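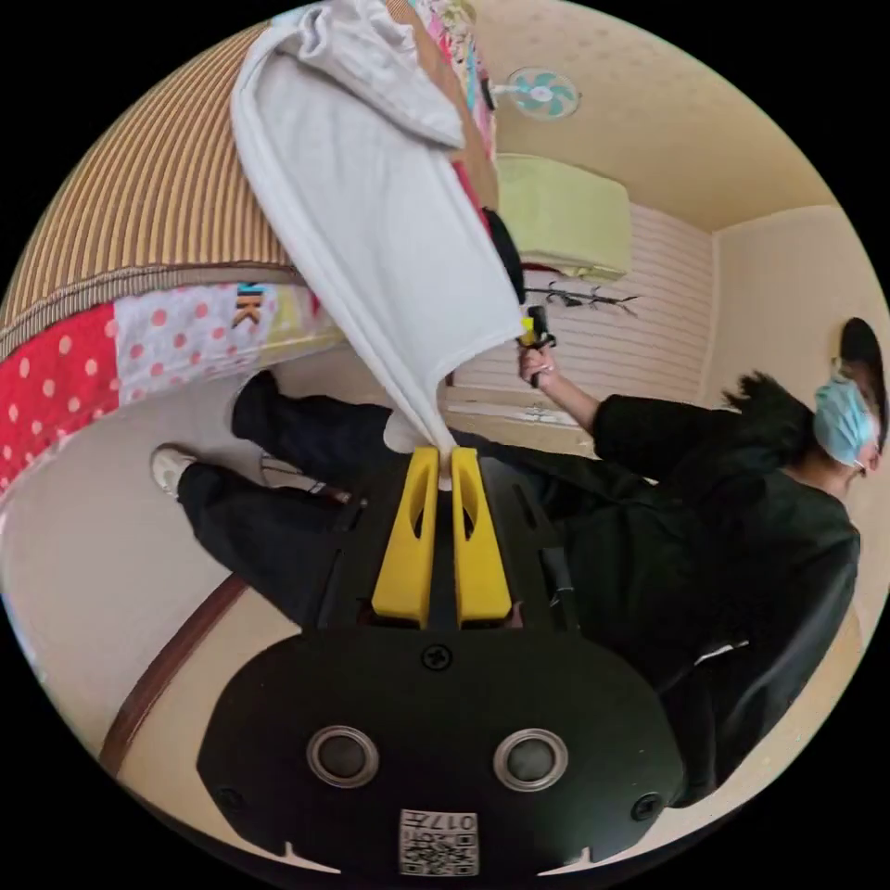
被子能不能烘,你们倒是给句准话,说明书翻到最后一页也没找着。留言板上的这句话,我们收到以后读了几遍,又把旧版说明书从头翻到尾,确实没有。准话是:能,有条件,条件写在本章3.6节。既然要改,就把整章重写了一遍,旧版里那句“请按常规方式操作”也一并删掉,编写组内部对什么叫常规始终没有统一意见。

第三章 安装与首次使用
适用机型:Dullell 热泵式烘干机(落地款、叠放款)
修订日期:2021年2月8日

阅读本章前,请确认机器已经送到家里,并且还没有插电。已经插电的,请拔下来,从3.1节读起。已经烘完一桶衣服的,可以直接看3.7节,那一节多半就是为您准备的。

3.1 开箱

1. 剪断打包带。打包带有张力,剪的时候脸不要凑在上方。
2. 向上提起纸箱外套。纸箱没有底,提起来即可,不必把机器从里面往外拽。
3. 取下四角泡沫和底部托板。托板上有一块黑色减震垫,粘得很牢,它属于托板,不属于机器,请勿撬下来垫在机脚下面。
4. 打开机门,取出桶内的附件袋。袋中有排水软管一根、管夹两只、水平扳手一把、叠放连接件一套(仅叠放款)、保修卡一张,以及一张Bouvier衣物护理用品的优惠券。优惠券与本机性能无关,过期后可以丢弃。
5. 撕掉控制面板上的保护膜。我们知道有人会一直留着它。膜边缘翘起后会积灰,灰积多了触控按键反应变慢,售后接到的“按键失灵”里,有相当一部分是撕膜修好的。

注意:机器在搬运中若曾侧放或倒放,请扶正后静置一夜再通电。压缩机里的油需要流回原处。静置期间可以接好排水管,也可以什么都不做。

小心:搬动机器至少需要2个成年人。机门不是把手,顶盖前沿也不是,抓这两个地方搬机器造成的变形不在保修范围内。

3.2 选择位置

理想的位置是一间通风良好、地面平整、有地漏、有独立插座、夏天不晒冬天不冻的房间。住房里有这样一间房的用户请直接进入3.3节。其余用户请按下面的顺序考虑。

1. 卫生间干区。可以,前提是淋浴的水溅不到机身,插座带防溅盒。
2. 封闭阳台。可以。长期西晒的阳台请加窗帘,机身外壳晒久了会发黄,控制面板在高温下也会频繁报警。
3. 未封闭阳台。不可以。加个塑料罩子也不可以。
4. 厨房。可以,但抽油烟机不能罢工。油烟会附着在蒸发器翅片上,同时您的衣服会带上一点家常菜的味道。
5. 卧室。技术上可以。热泵机运行时的声音接近一台认真工作的旧冰箱,有些人觉得助眠,有些人会在第三天打电话来退货。建议先在白天坐在床上听完一整个程序再决定。
6. 衣柜或定制柜体内。柜门必须能在烘干时完全敞开,或者装有上下通风格栅。柜门关着烘,机器吸进去的是自己刚吐出来的热气,时间会越来越长,最后停机报警。

四周间隙:左右两侧各留出能伸进手掌的空隙,背面不要把排水管压扁。机器前方要留够开门的空间,门的开启方向出厂为右侧铰链,需要换向的请联系Nillilton安装服务,不要自己拆。门锁的排线很短,自己拆的人通常是在听到一声轻响以后才知道它有多短。

3.3 叠放安装(仅叠放款)

叠放指烘干机放在洗衣机上面。反过来放也有人试过,洗衣机脱水时的情形我们就不形容了。

1. 核对洗衣机顶面的宽度和深度。顶面比烘干机底座小的,不能叠放。
2. 确认洗衣机已经调平,并在空桶脱水时不会走动。会走动的洗衣机,请先把它修好。
3. 擦干净洗衣机顶面,晾干。
4. 将连接件的两条导轨贴到顶面两侧,先不要撕背胶,把烘干机机脚的位置比对好。
5. 撕背胶,贴牢,按压片刻。背胶只能贴一次。
6. 两人抬起烘干机,后脚先落入导轨,再缓慢放下前脚,向后推到底,听到卡扣入位。
7. 拧紧导轨前端的限位螺钉。
8. 双手扶住机身两侧左右轻晃,上下两台应当一起动。只有上面那台动,说明没有卡到位,请重复第6步。

警告:不要用防滑垫、瓷砖、旧杂志或双面胶代替连接件。叠放后不要拉开机门往上攀,也不要让孩子这样做。

注意:不同品牌的洗衣机顶面结构不一样,我们只能保证本机连接件与附录中列出的机型匹配。商店页面上写着“通用”的连接件,通用到什么程度,请咨询写这两个字的人。

3.4 排水

本机有两种排水方式:水盒集水和软管直排。出厂默认为水盒。

水盒方式不用安装。水盒位于控制面板左侧,拉出时请水平向外,不要上提。每次烘干后倒掉里面的水。忘了倒也没关系,水盒满了机器会自己停下来并亮起水滴灯,然后等您,直到您发现衣服还是湿的。

改用软管直排:

1. 断开电源。
2. 在机身背面下方找到带灰色短管的接口,短管上有一只卡箍,用手捏开,拔下短管。
3. 将短管插到旁边的堵头位上,免得丢失,将来搬家或改回水盒时还要用。
4. 把附件中的排水软管套在空出来的接口上,推到底,用管夹夹紧。
5. 软管另一端引入地漏、水槽或洗衣机下水三通。管口不要没入积水里,要留出空隙。
6. 用另一只管夹把软管固定住。没有固定的软管会在某一次排水时自己跳出来,时间通常是您刚拖完地的时候。
7. 检查全程没有打折、压扁,最高处不高于机身顶面。

冷凝水可以用来拖地、冲马桶。不要喝,不要喂宠物,不要倒进鱼缸。有用户来信问能不能加进电熨斗,答案是过滤掉线头以后也许可以,但熨斗厂家大概不会同意,我们站在熨斗厂家那一边。

3.5 调平、接电

1. 用水平扳手松开机脚上的锁紧螺母。
2. 旋转机脚,直到机身四角着地、前后左右水平。手边没有水平尺的,可以放一只盛半杯水的直身玻璃杯在顶盖上看水面。手机里的水平仪也行,记得把手机壳摘掉。
3. 锁紧螺母。漏了这一步,前面两步过几个星期要重做。
4. 插头直接插入墙上带接地的插座。本机额定功率760瓦,比电水壶温和得多,但仍然不要与电水壶、电暖器共用一只插线板。
5. 插上电后,面板会全部亮起,随即熄灭,只留电源键。这是自检,不用拍照发给售后。

警告:电源线损坏时,必须由Nillilton或具有相应资质的人员更换。用胶布缠几圈不属于更换。

3.6 放衣物

容量:本机最大烘干量为干衣重量7公斤。请注意是干衣重量,不要拿刚甩干的衣服上秤,然后来问为什么一桶只能烘四条毛巾。

装多少合适,看桶内空间就行:衣物松散放入后,桶内还应有三分之一以上是空的。塞满的桶也能转,只是外层的烫手,中间那一团拿出来还能拧。这时候再加一个程序,外层会缩水,中间刚好干。

放入前:

1. 查看水洗标。方框里一个圆圈是可以翻转烘干,圆圈里的点表示温度,一点低温,两点常温。圆圈打叉的,请尊重那个叉。水洗标已经被剪掉的,请自行承担回忆错误的后果。
2. 掏口袋。纸巾、口红、耳机、笔,依破坏力由小到大没有定论,各家有各家的悲剧。
3. 拉上拉链,系好带子,扣上文胸搭扣或装进洗衣袋。
4. 深色浅色分开。新买的深色棉衣前几次最好单独烘,或者干脆晾着。
5. 衣物应当先经过充分脱水。还在滴水的衣服放进去,机器会干,但电费会告诉您这是怎么做到的。
6. 抖开再放。拧成麻花的床单进去是麻花,出来是热麻花。

被子与床品:

开头那位用户要的准话在这里。

1. 棉被套、床单、枕套:可以烘。扣好被套的开口,否则同桶的袜子、枕套会全部钻进被套里,外面烘干了,里面的还湿着。
2. 化纤填充的薄被:可以烘,选“被褥”程序,低温。整条放入后桶内仍要有空余。塞得进去和烘得干是两件事,请以后一件为准。
3. 羽绒被:水洗标允许时可以烘。需要中途停机2次,取出拍散再放回。刚停机时闻到一股禽类气味属正常现象,干透以后会消失。没有消失,说明没有干透。
4. 拼布被:要看每一块布。一条拼布被里常有好几种布,缩水率不同,烘过后会皱成丘陵。手工拼的、年头久的、长辈给的,建议阴干。可以在阴干后用“冷风”程序吹一会儿,去浮尘。
5. 蚕丝被、棉花胎、羊毛被芯:不要放入本机。任何程序都不要。
6. 草席、藤席、竹席:不要放入本机。我们本来没打算写这一条。
7. 乳胶枕、记忆棉枕:不要放入本机,有起火危险。

危险:沾有食用油、精油、酒精、汽油、清洁溶剂的衣物,洗过也可能残留,请勿烘干。美容院、厨房用的毛巾尤其要小心。烘完的衣物在桶里堆着,余热散不出去,残留的油会继续升温。程序末尾的冷风阶段就是为这个设计的,请等它走完。

3.7 第一次运行

新机器第一次运行请不要放您最喜欢的衣服。桶内可能有少量生产时留下的痕迹,也会有一点橡胶味。

1. 用拧干的湿布擦拭内筒和门封,再用干布擦一遍。
2. 放入几条旧毛巾,打湿后甩干。
3. 确认绒毛过滤网已经插到底。过滤网没插好时机器不启动,面板显示F和一个看起来像梳子的图标。我们承认它更像梳子。
4. 关门。关到听见响声为止,用膝盖顶上去的不算。
5. 按电源键,旋钮转到“棉织物 标准”。
6. 按启动键,保持片刻再松手。短按无效,这是防止孩子和猫启动机器的设计。据反馈,对孩子有效。
7. 面板显示预计时间。这个数字会变,开头估得乐观,中途会往回加,最后那一格可能停留很久。机器在用湿度传感器判断衣物状态,它每次改口都是因为又摸到了一块湿的。
8. 程序结束后蜂鸣器响3次。嫌吵可以关,同时按住“温度”和“延时”两键,直到面板出现静音图标。
9. 取出毛巾,清理过滤网,倒掉水盒里的水。

第一桶毛巾有气味或沾有少许绒毛,属正常。第二桶仍有明显异味的,请联系售后。

关于毛巾变硬:常见原因是洗涤剂放多了,漂洗没有漂净,与烘干无关。把洗衣液减到瓶盖上刻度线以下再试。柔顺剂会让毛巾变软,也会让毛巾不吸水,两样您可以选一样。

3.8 程序怎么选

面板上的程序比大多数人需要的多,市场部很喜欢这一点。日常用到的是下面几个,其余的可以等到停电恢复后闲着的时候研究。

棉织物 标准:毛巾、内衣、床单、T恤。烘到可以直接收进柜子。
棉织物 待熨:留一点潮气,适合衬衫。如果您从不熨衣服,选它只会得到一件潮的衬衫。
混合:您懒得分类时用的程序。它会照顾最娇气的那件,所以时间偏长。
化纤:运动服、校服。温度低,不要嫌慢。
被褥:见3.6节。中途会提示翻动,提示音响了请真的去翻。
冷风:不加热,只吹。去除火锅味效果有限,去除“好像有点味道”的味道效果不错。
除菌:高温维持较长时间。不适合羊毛、真丝和任何您打算再穿一次的弹力裤。

延时启动:设定的是程序结束的时间,不是开始的时间。旧版说明书写反了,对那些半夜被蜂鸣器叫醒的用户,我们表示歉意。湿衣服在桶里放太久会有味,不建议延时过夜,八月份更不建议。

3.9 每次用完之后

1. 拔出过滤网,打开内外两层,用手或软刷取下绒毛。绒毛是成片揭下来的,有人觉得很解压。不要收集。
2. 过滤网每隔一段时间用温水冲洗,完全晾干后装回。湿着装回去会粘住绒毛,风道更堵。
3. 擦拭门封内侧的积水和线头。
4. 擦拭桶内的湿度传感器,位置在门口下沿,是两条金属片。长期使用柔顺剂会在上面留一层膜,传感器便误以为衣服已经干了,早早收工。用布蘸少许白醋擦拭,再用清水布擦净。
5. 机门留一条缝。家里有猫或幼儿的除外,这种情况请把门关严,并且每次启动前看一眼桶里。

3.10 联系售后之前

请先对照下表。对照之后仍未解决的,再拨打保修卡上的电话,并准备好机身背面铭牌上的编号。铭牌在背面,叠放安装的用户建议在推到位之前先拍一张存着。这句话本该放在3.3节,排版时没能挤进去。

不启动:门没关严;过滤网没到位;童锁开着;插座没电。
烘不干:装太多;没脱水;过滤网堵塞;程序选成了待熨或冷风。
时间过长:室温偏低;通风不好;厚薄衣物混装。
地上有水:水盒没推到底;排水管脱落或打折;洗衣机漏的,不是我们。
有咔嗒声:金属纽扣或拉链碰内筒,属正常;硬币,请取出;刚开机时嗡嗡几声,压缩机启动,属正常。
水滴灯常亮:倒水。已经倒过的,取出水盒摇一摇,看看浮子是不是卡住了。改为直排后仍然亮,检查软管是不是接在了堵头位上。
衣服缩水:本条无法通过电话解决。

Kultonness售后不会上门推销清洗套餐,也不会要求您先付款再报修。上门人员应当出示工牌,不出示的请不要开门。保修期内更换过滤网、水盒属于耗材,需付费,价格以Nillilton门店公示为准。第四章介绍蒸发器的清洁,需要一把软毛刷和一些耐心,刷子不在附件袋里。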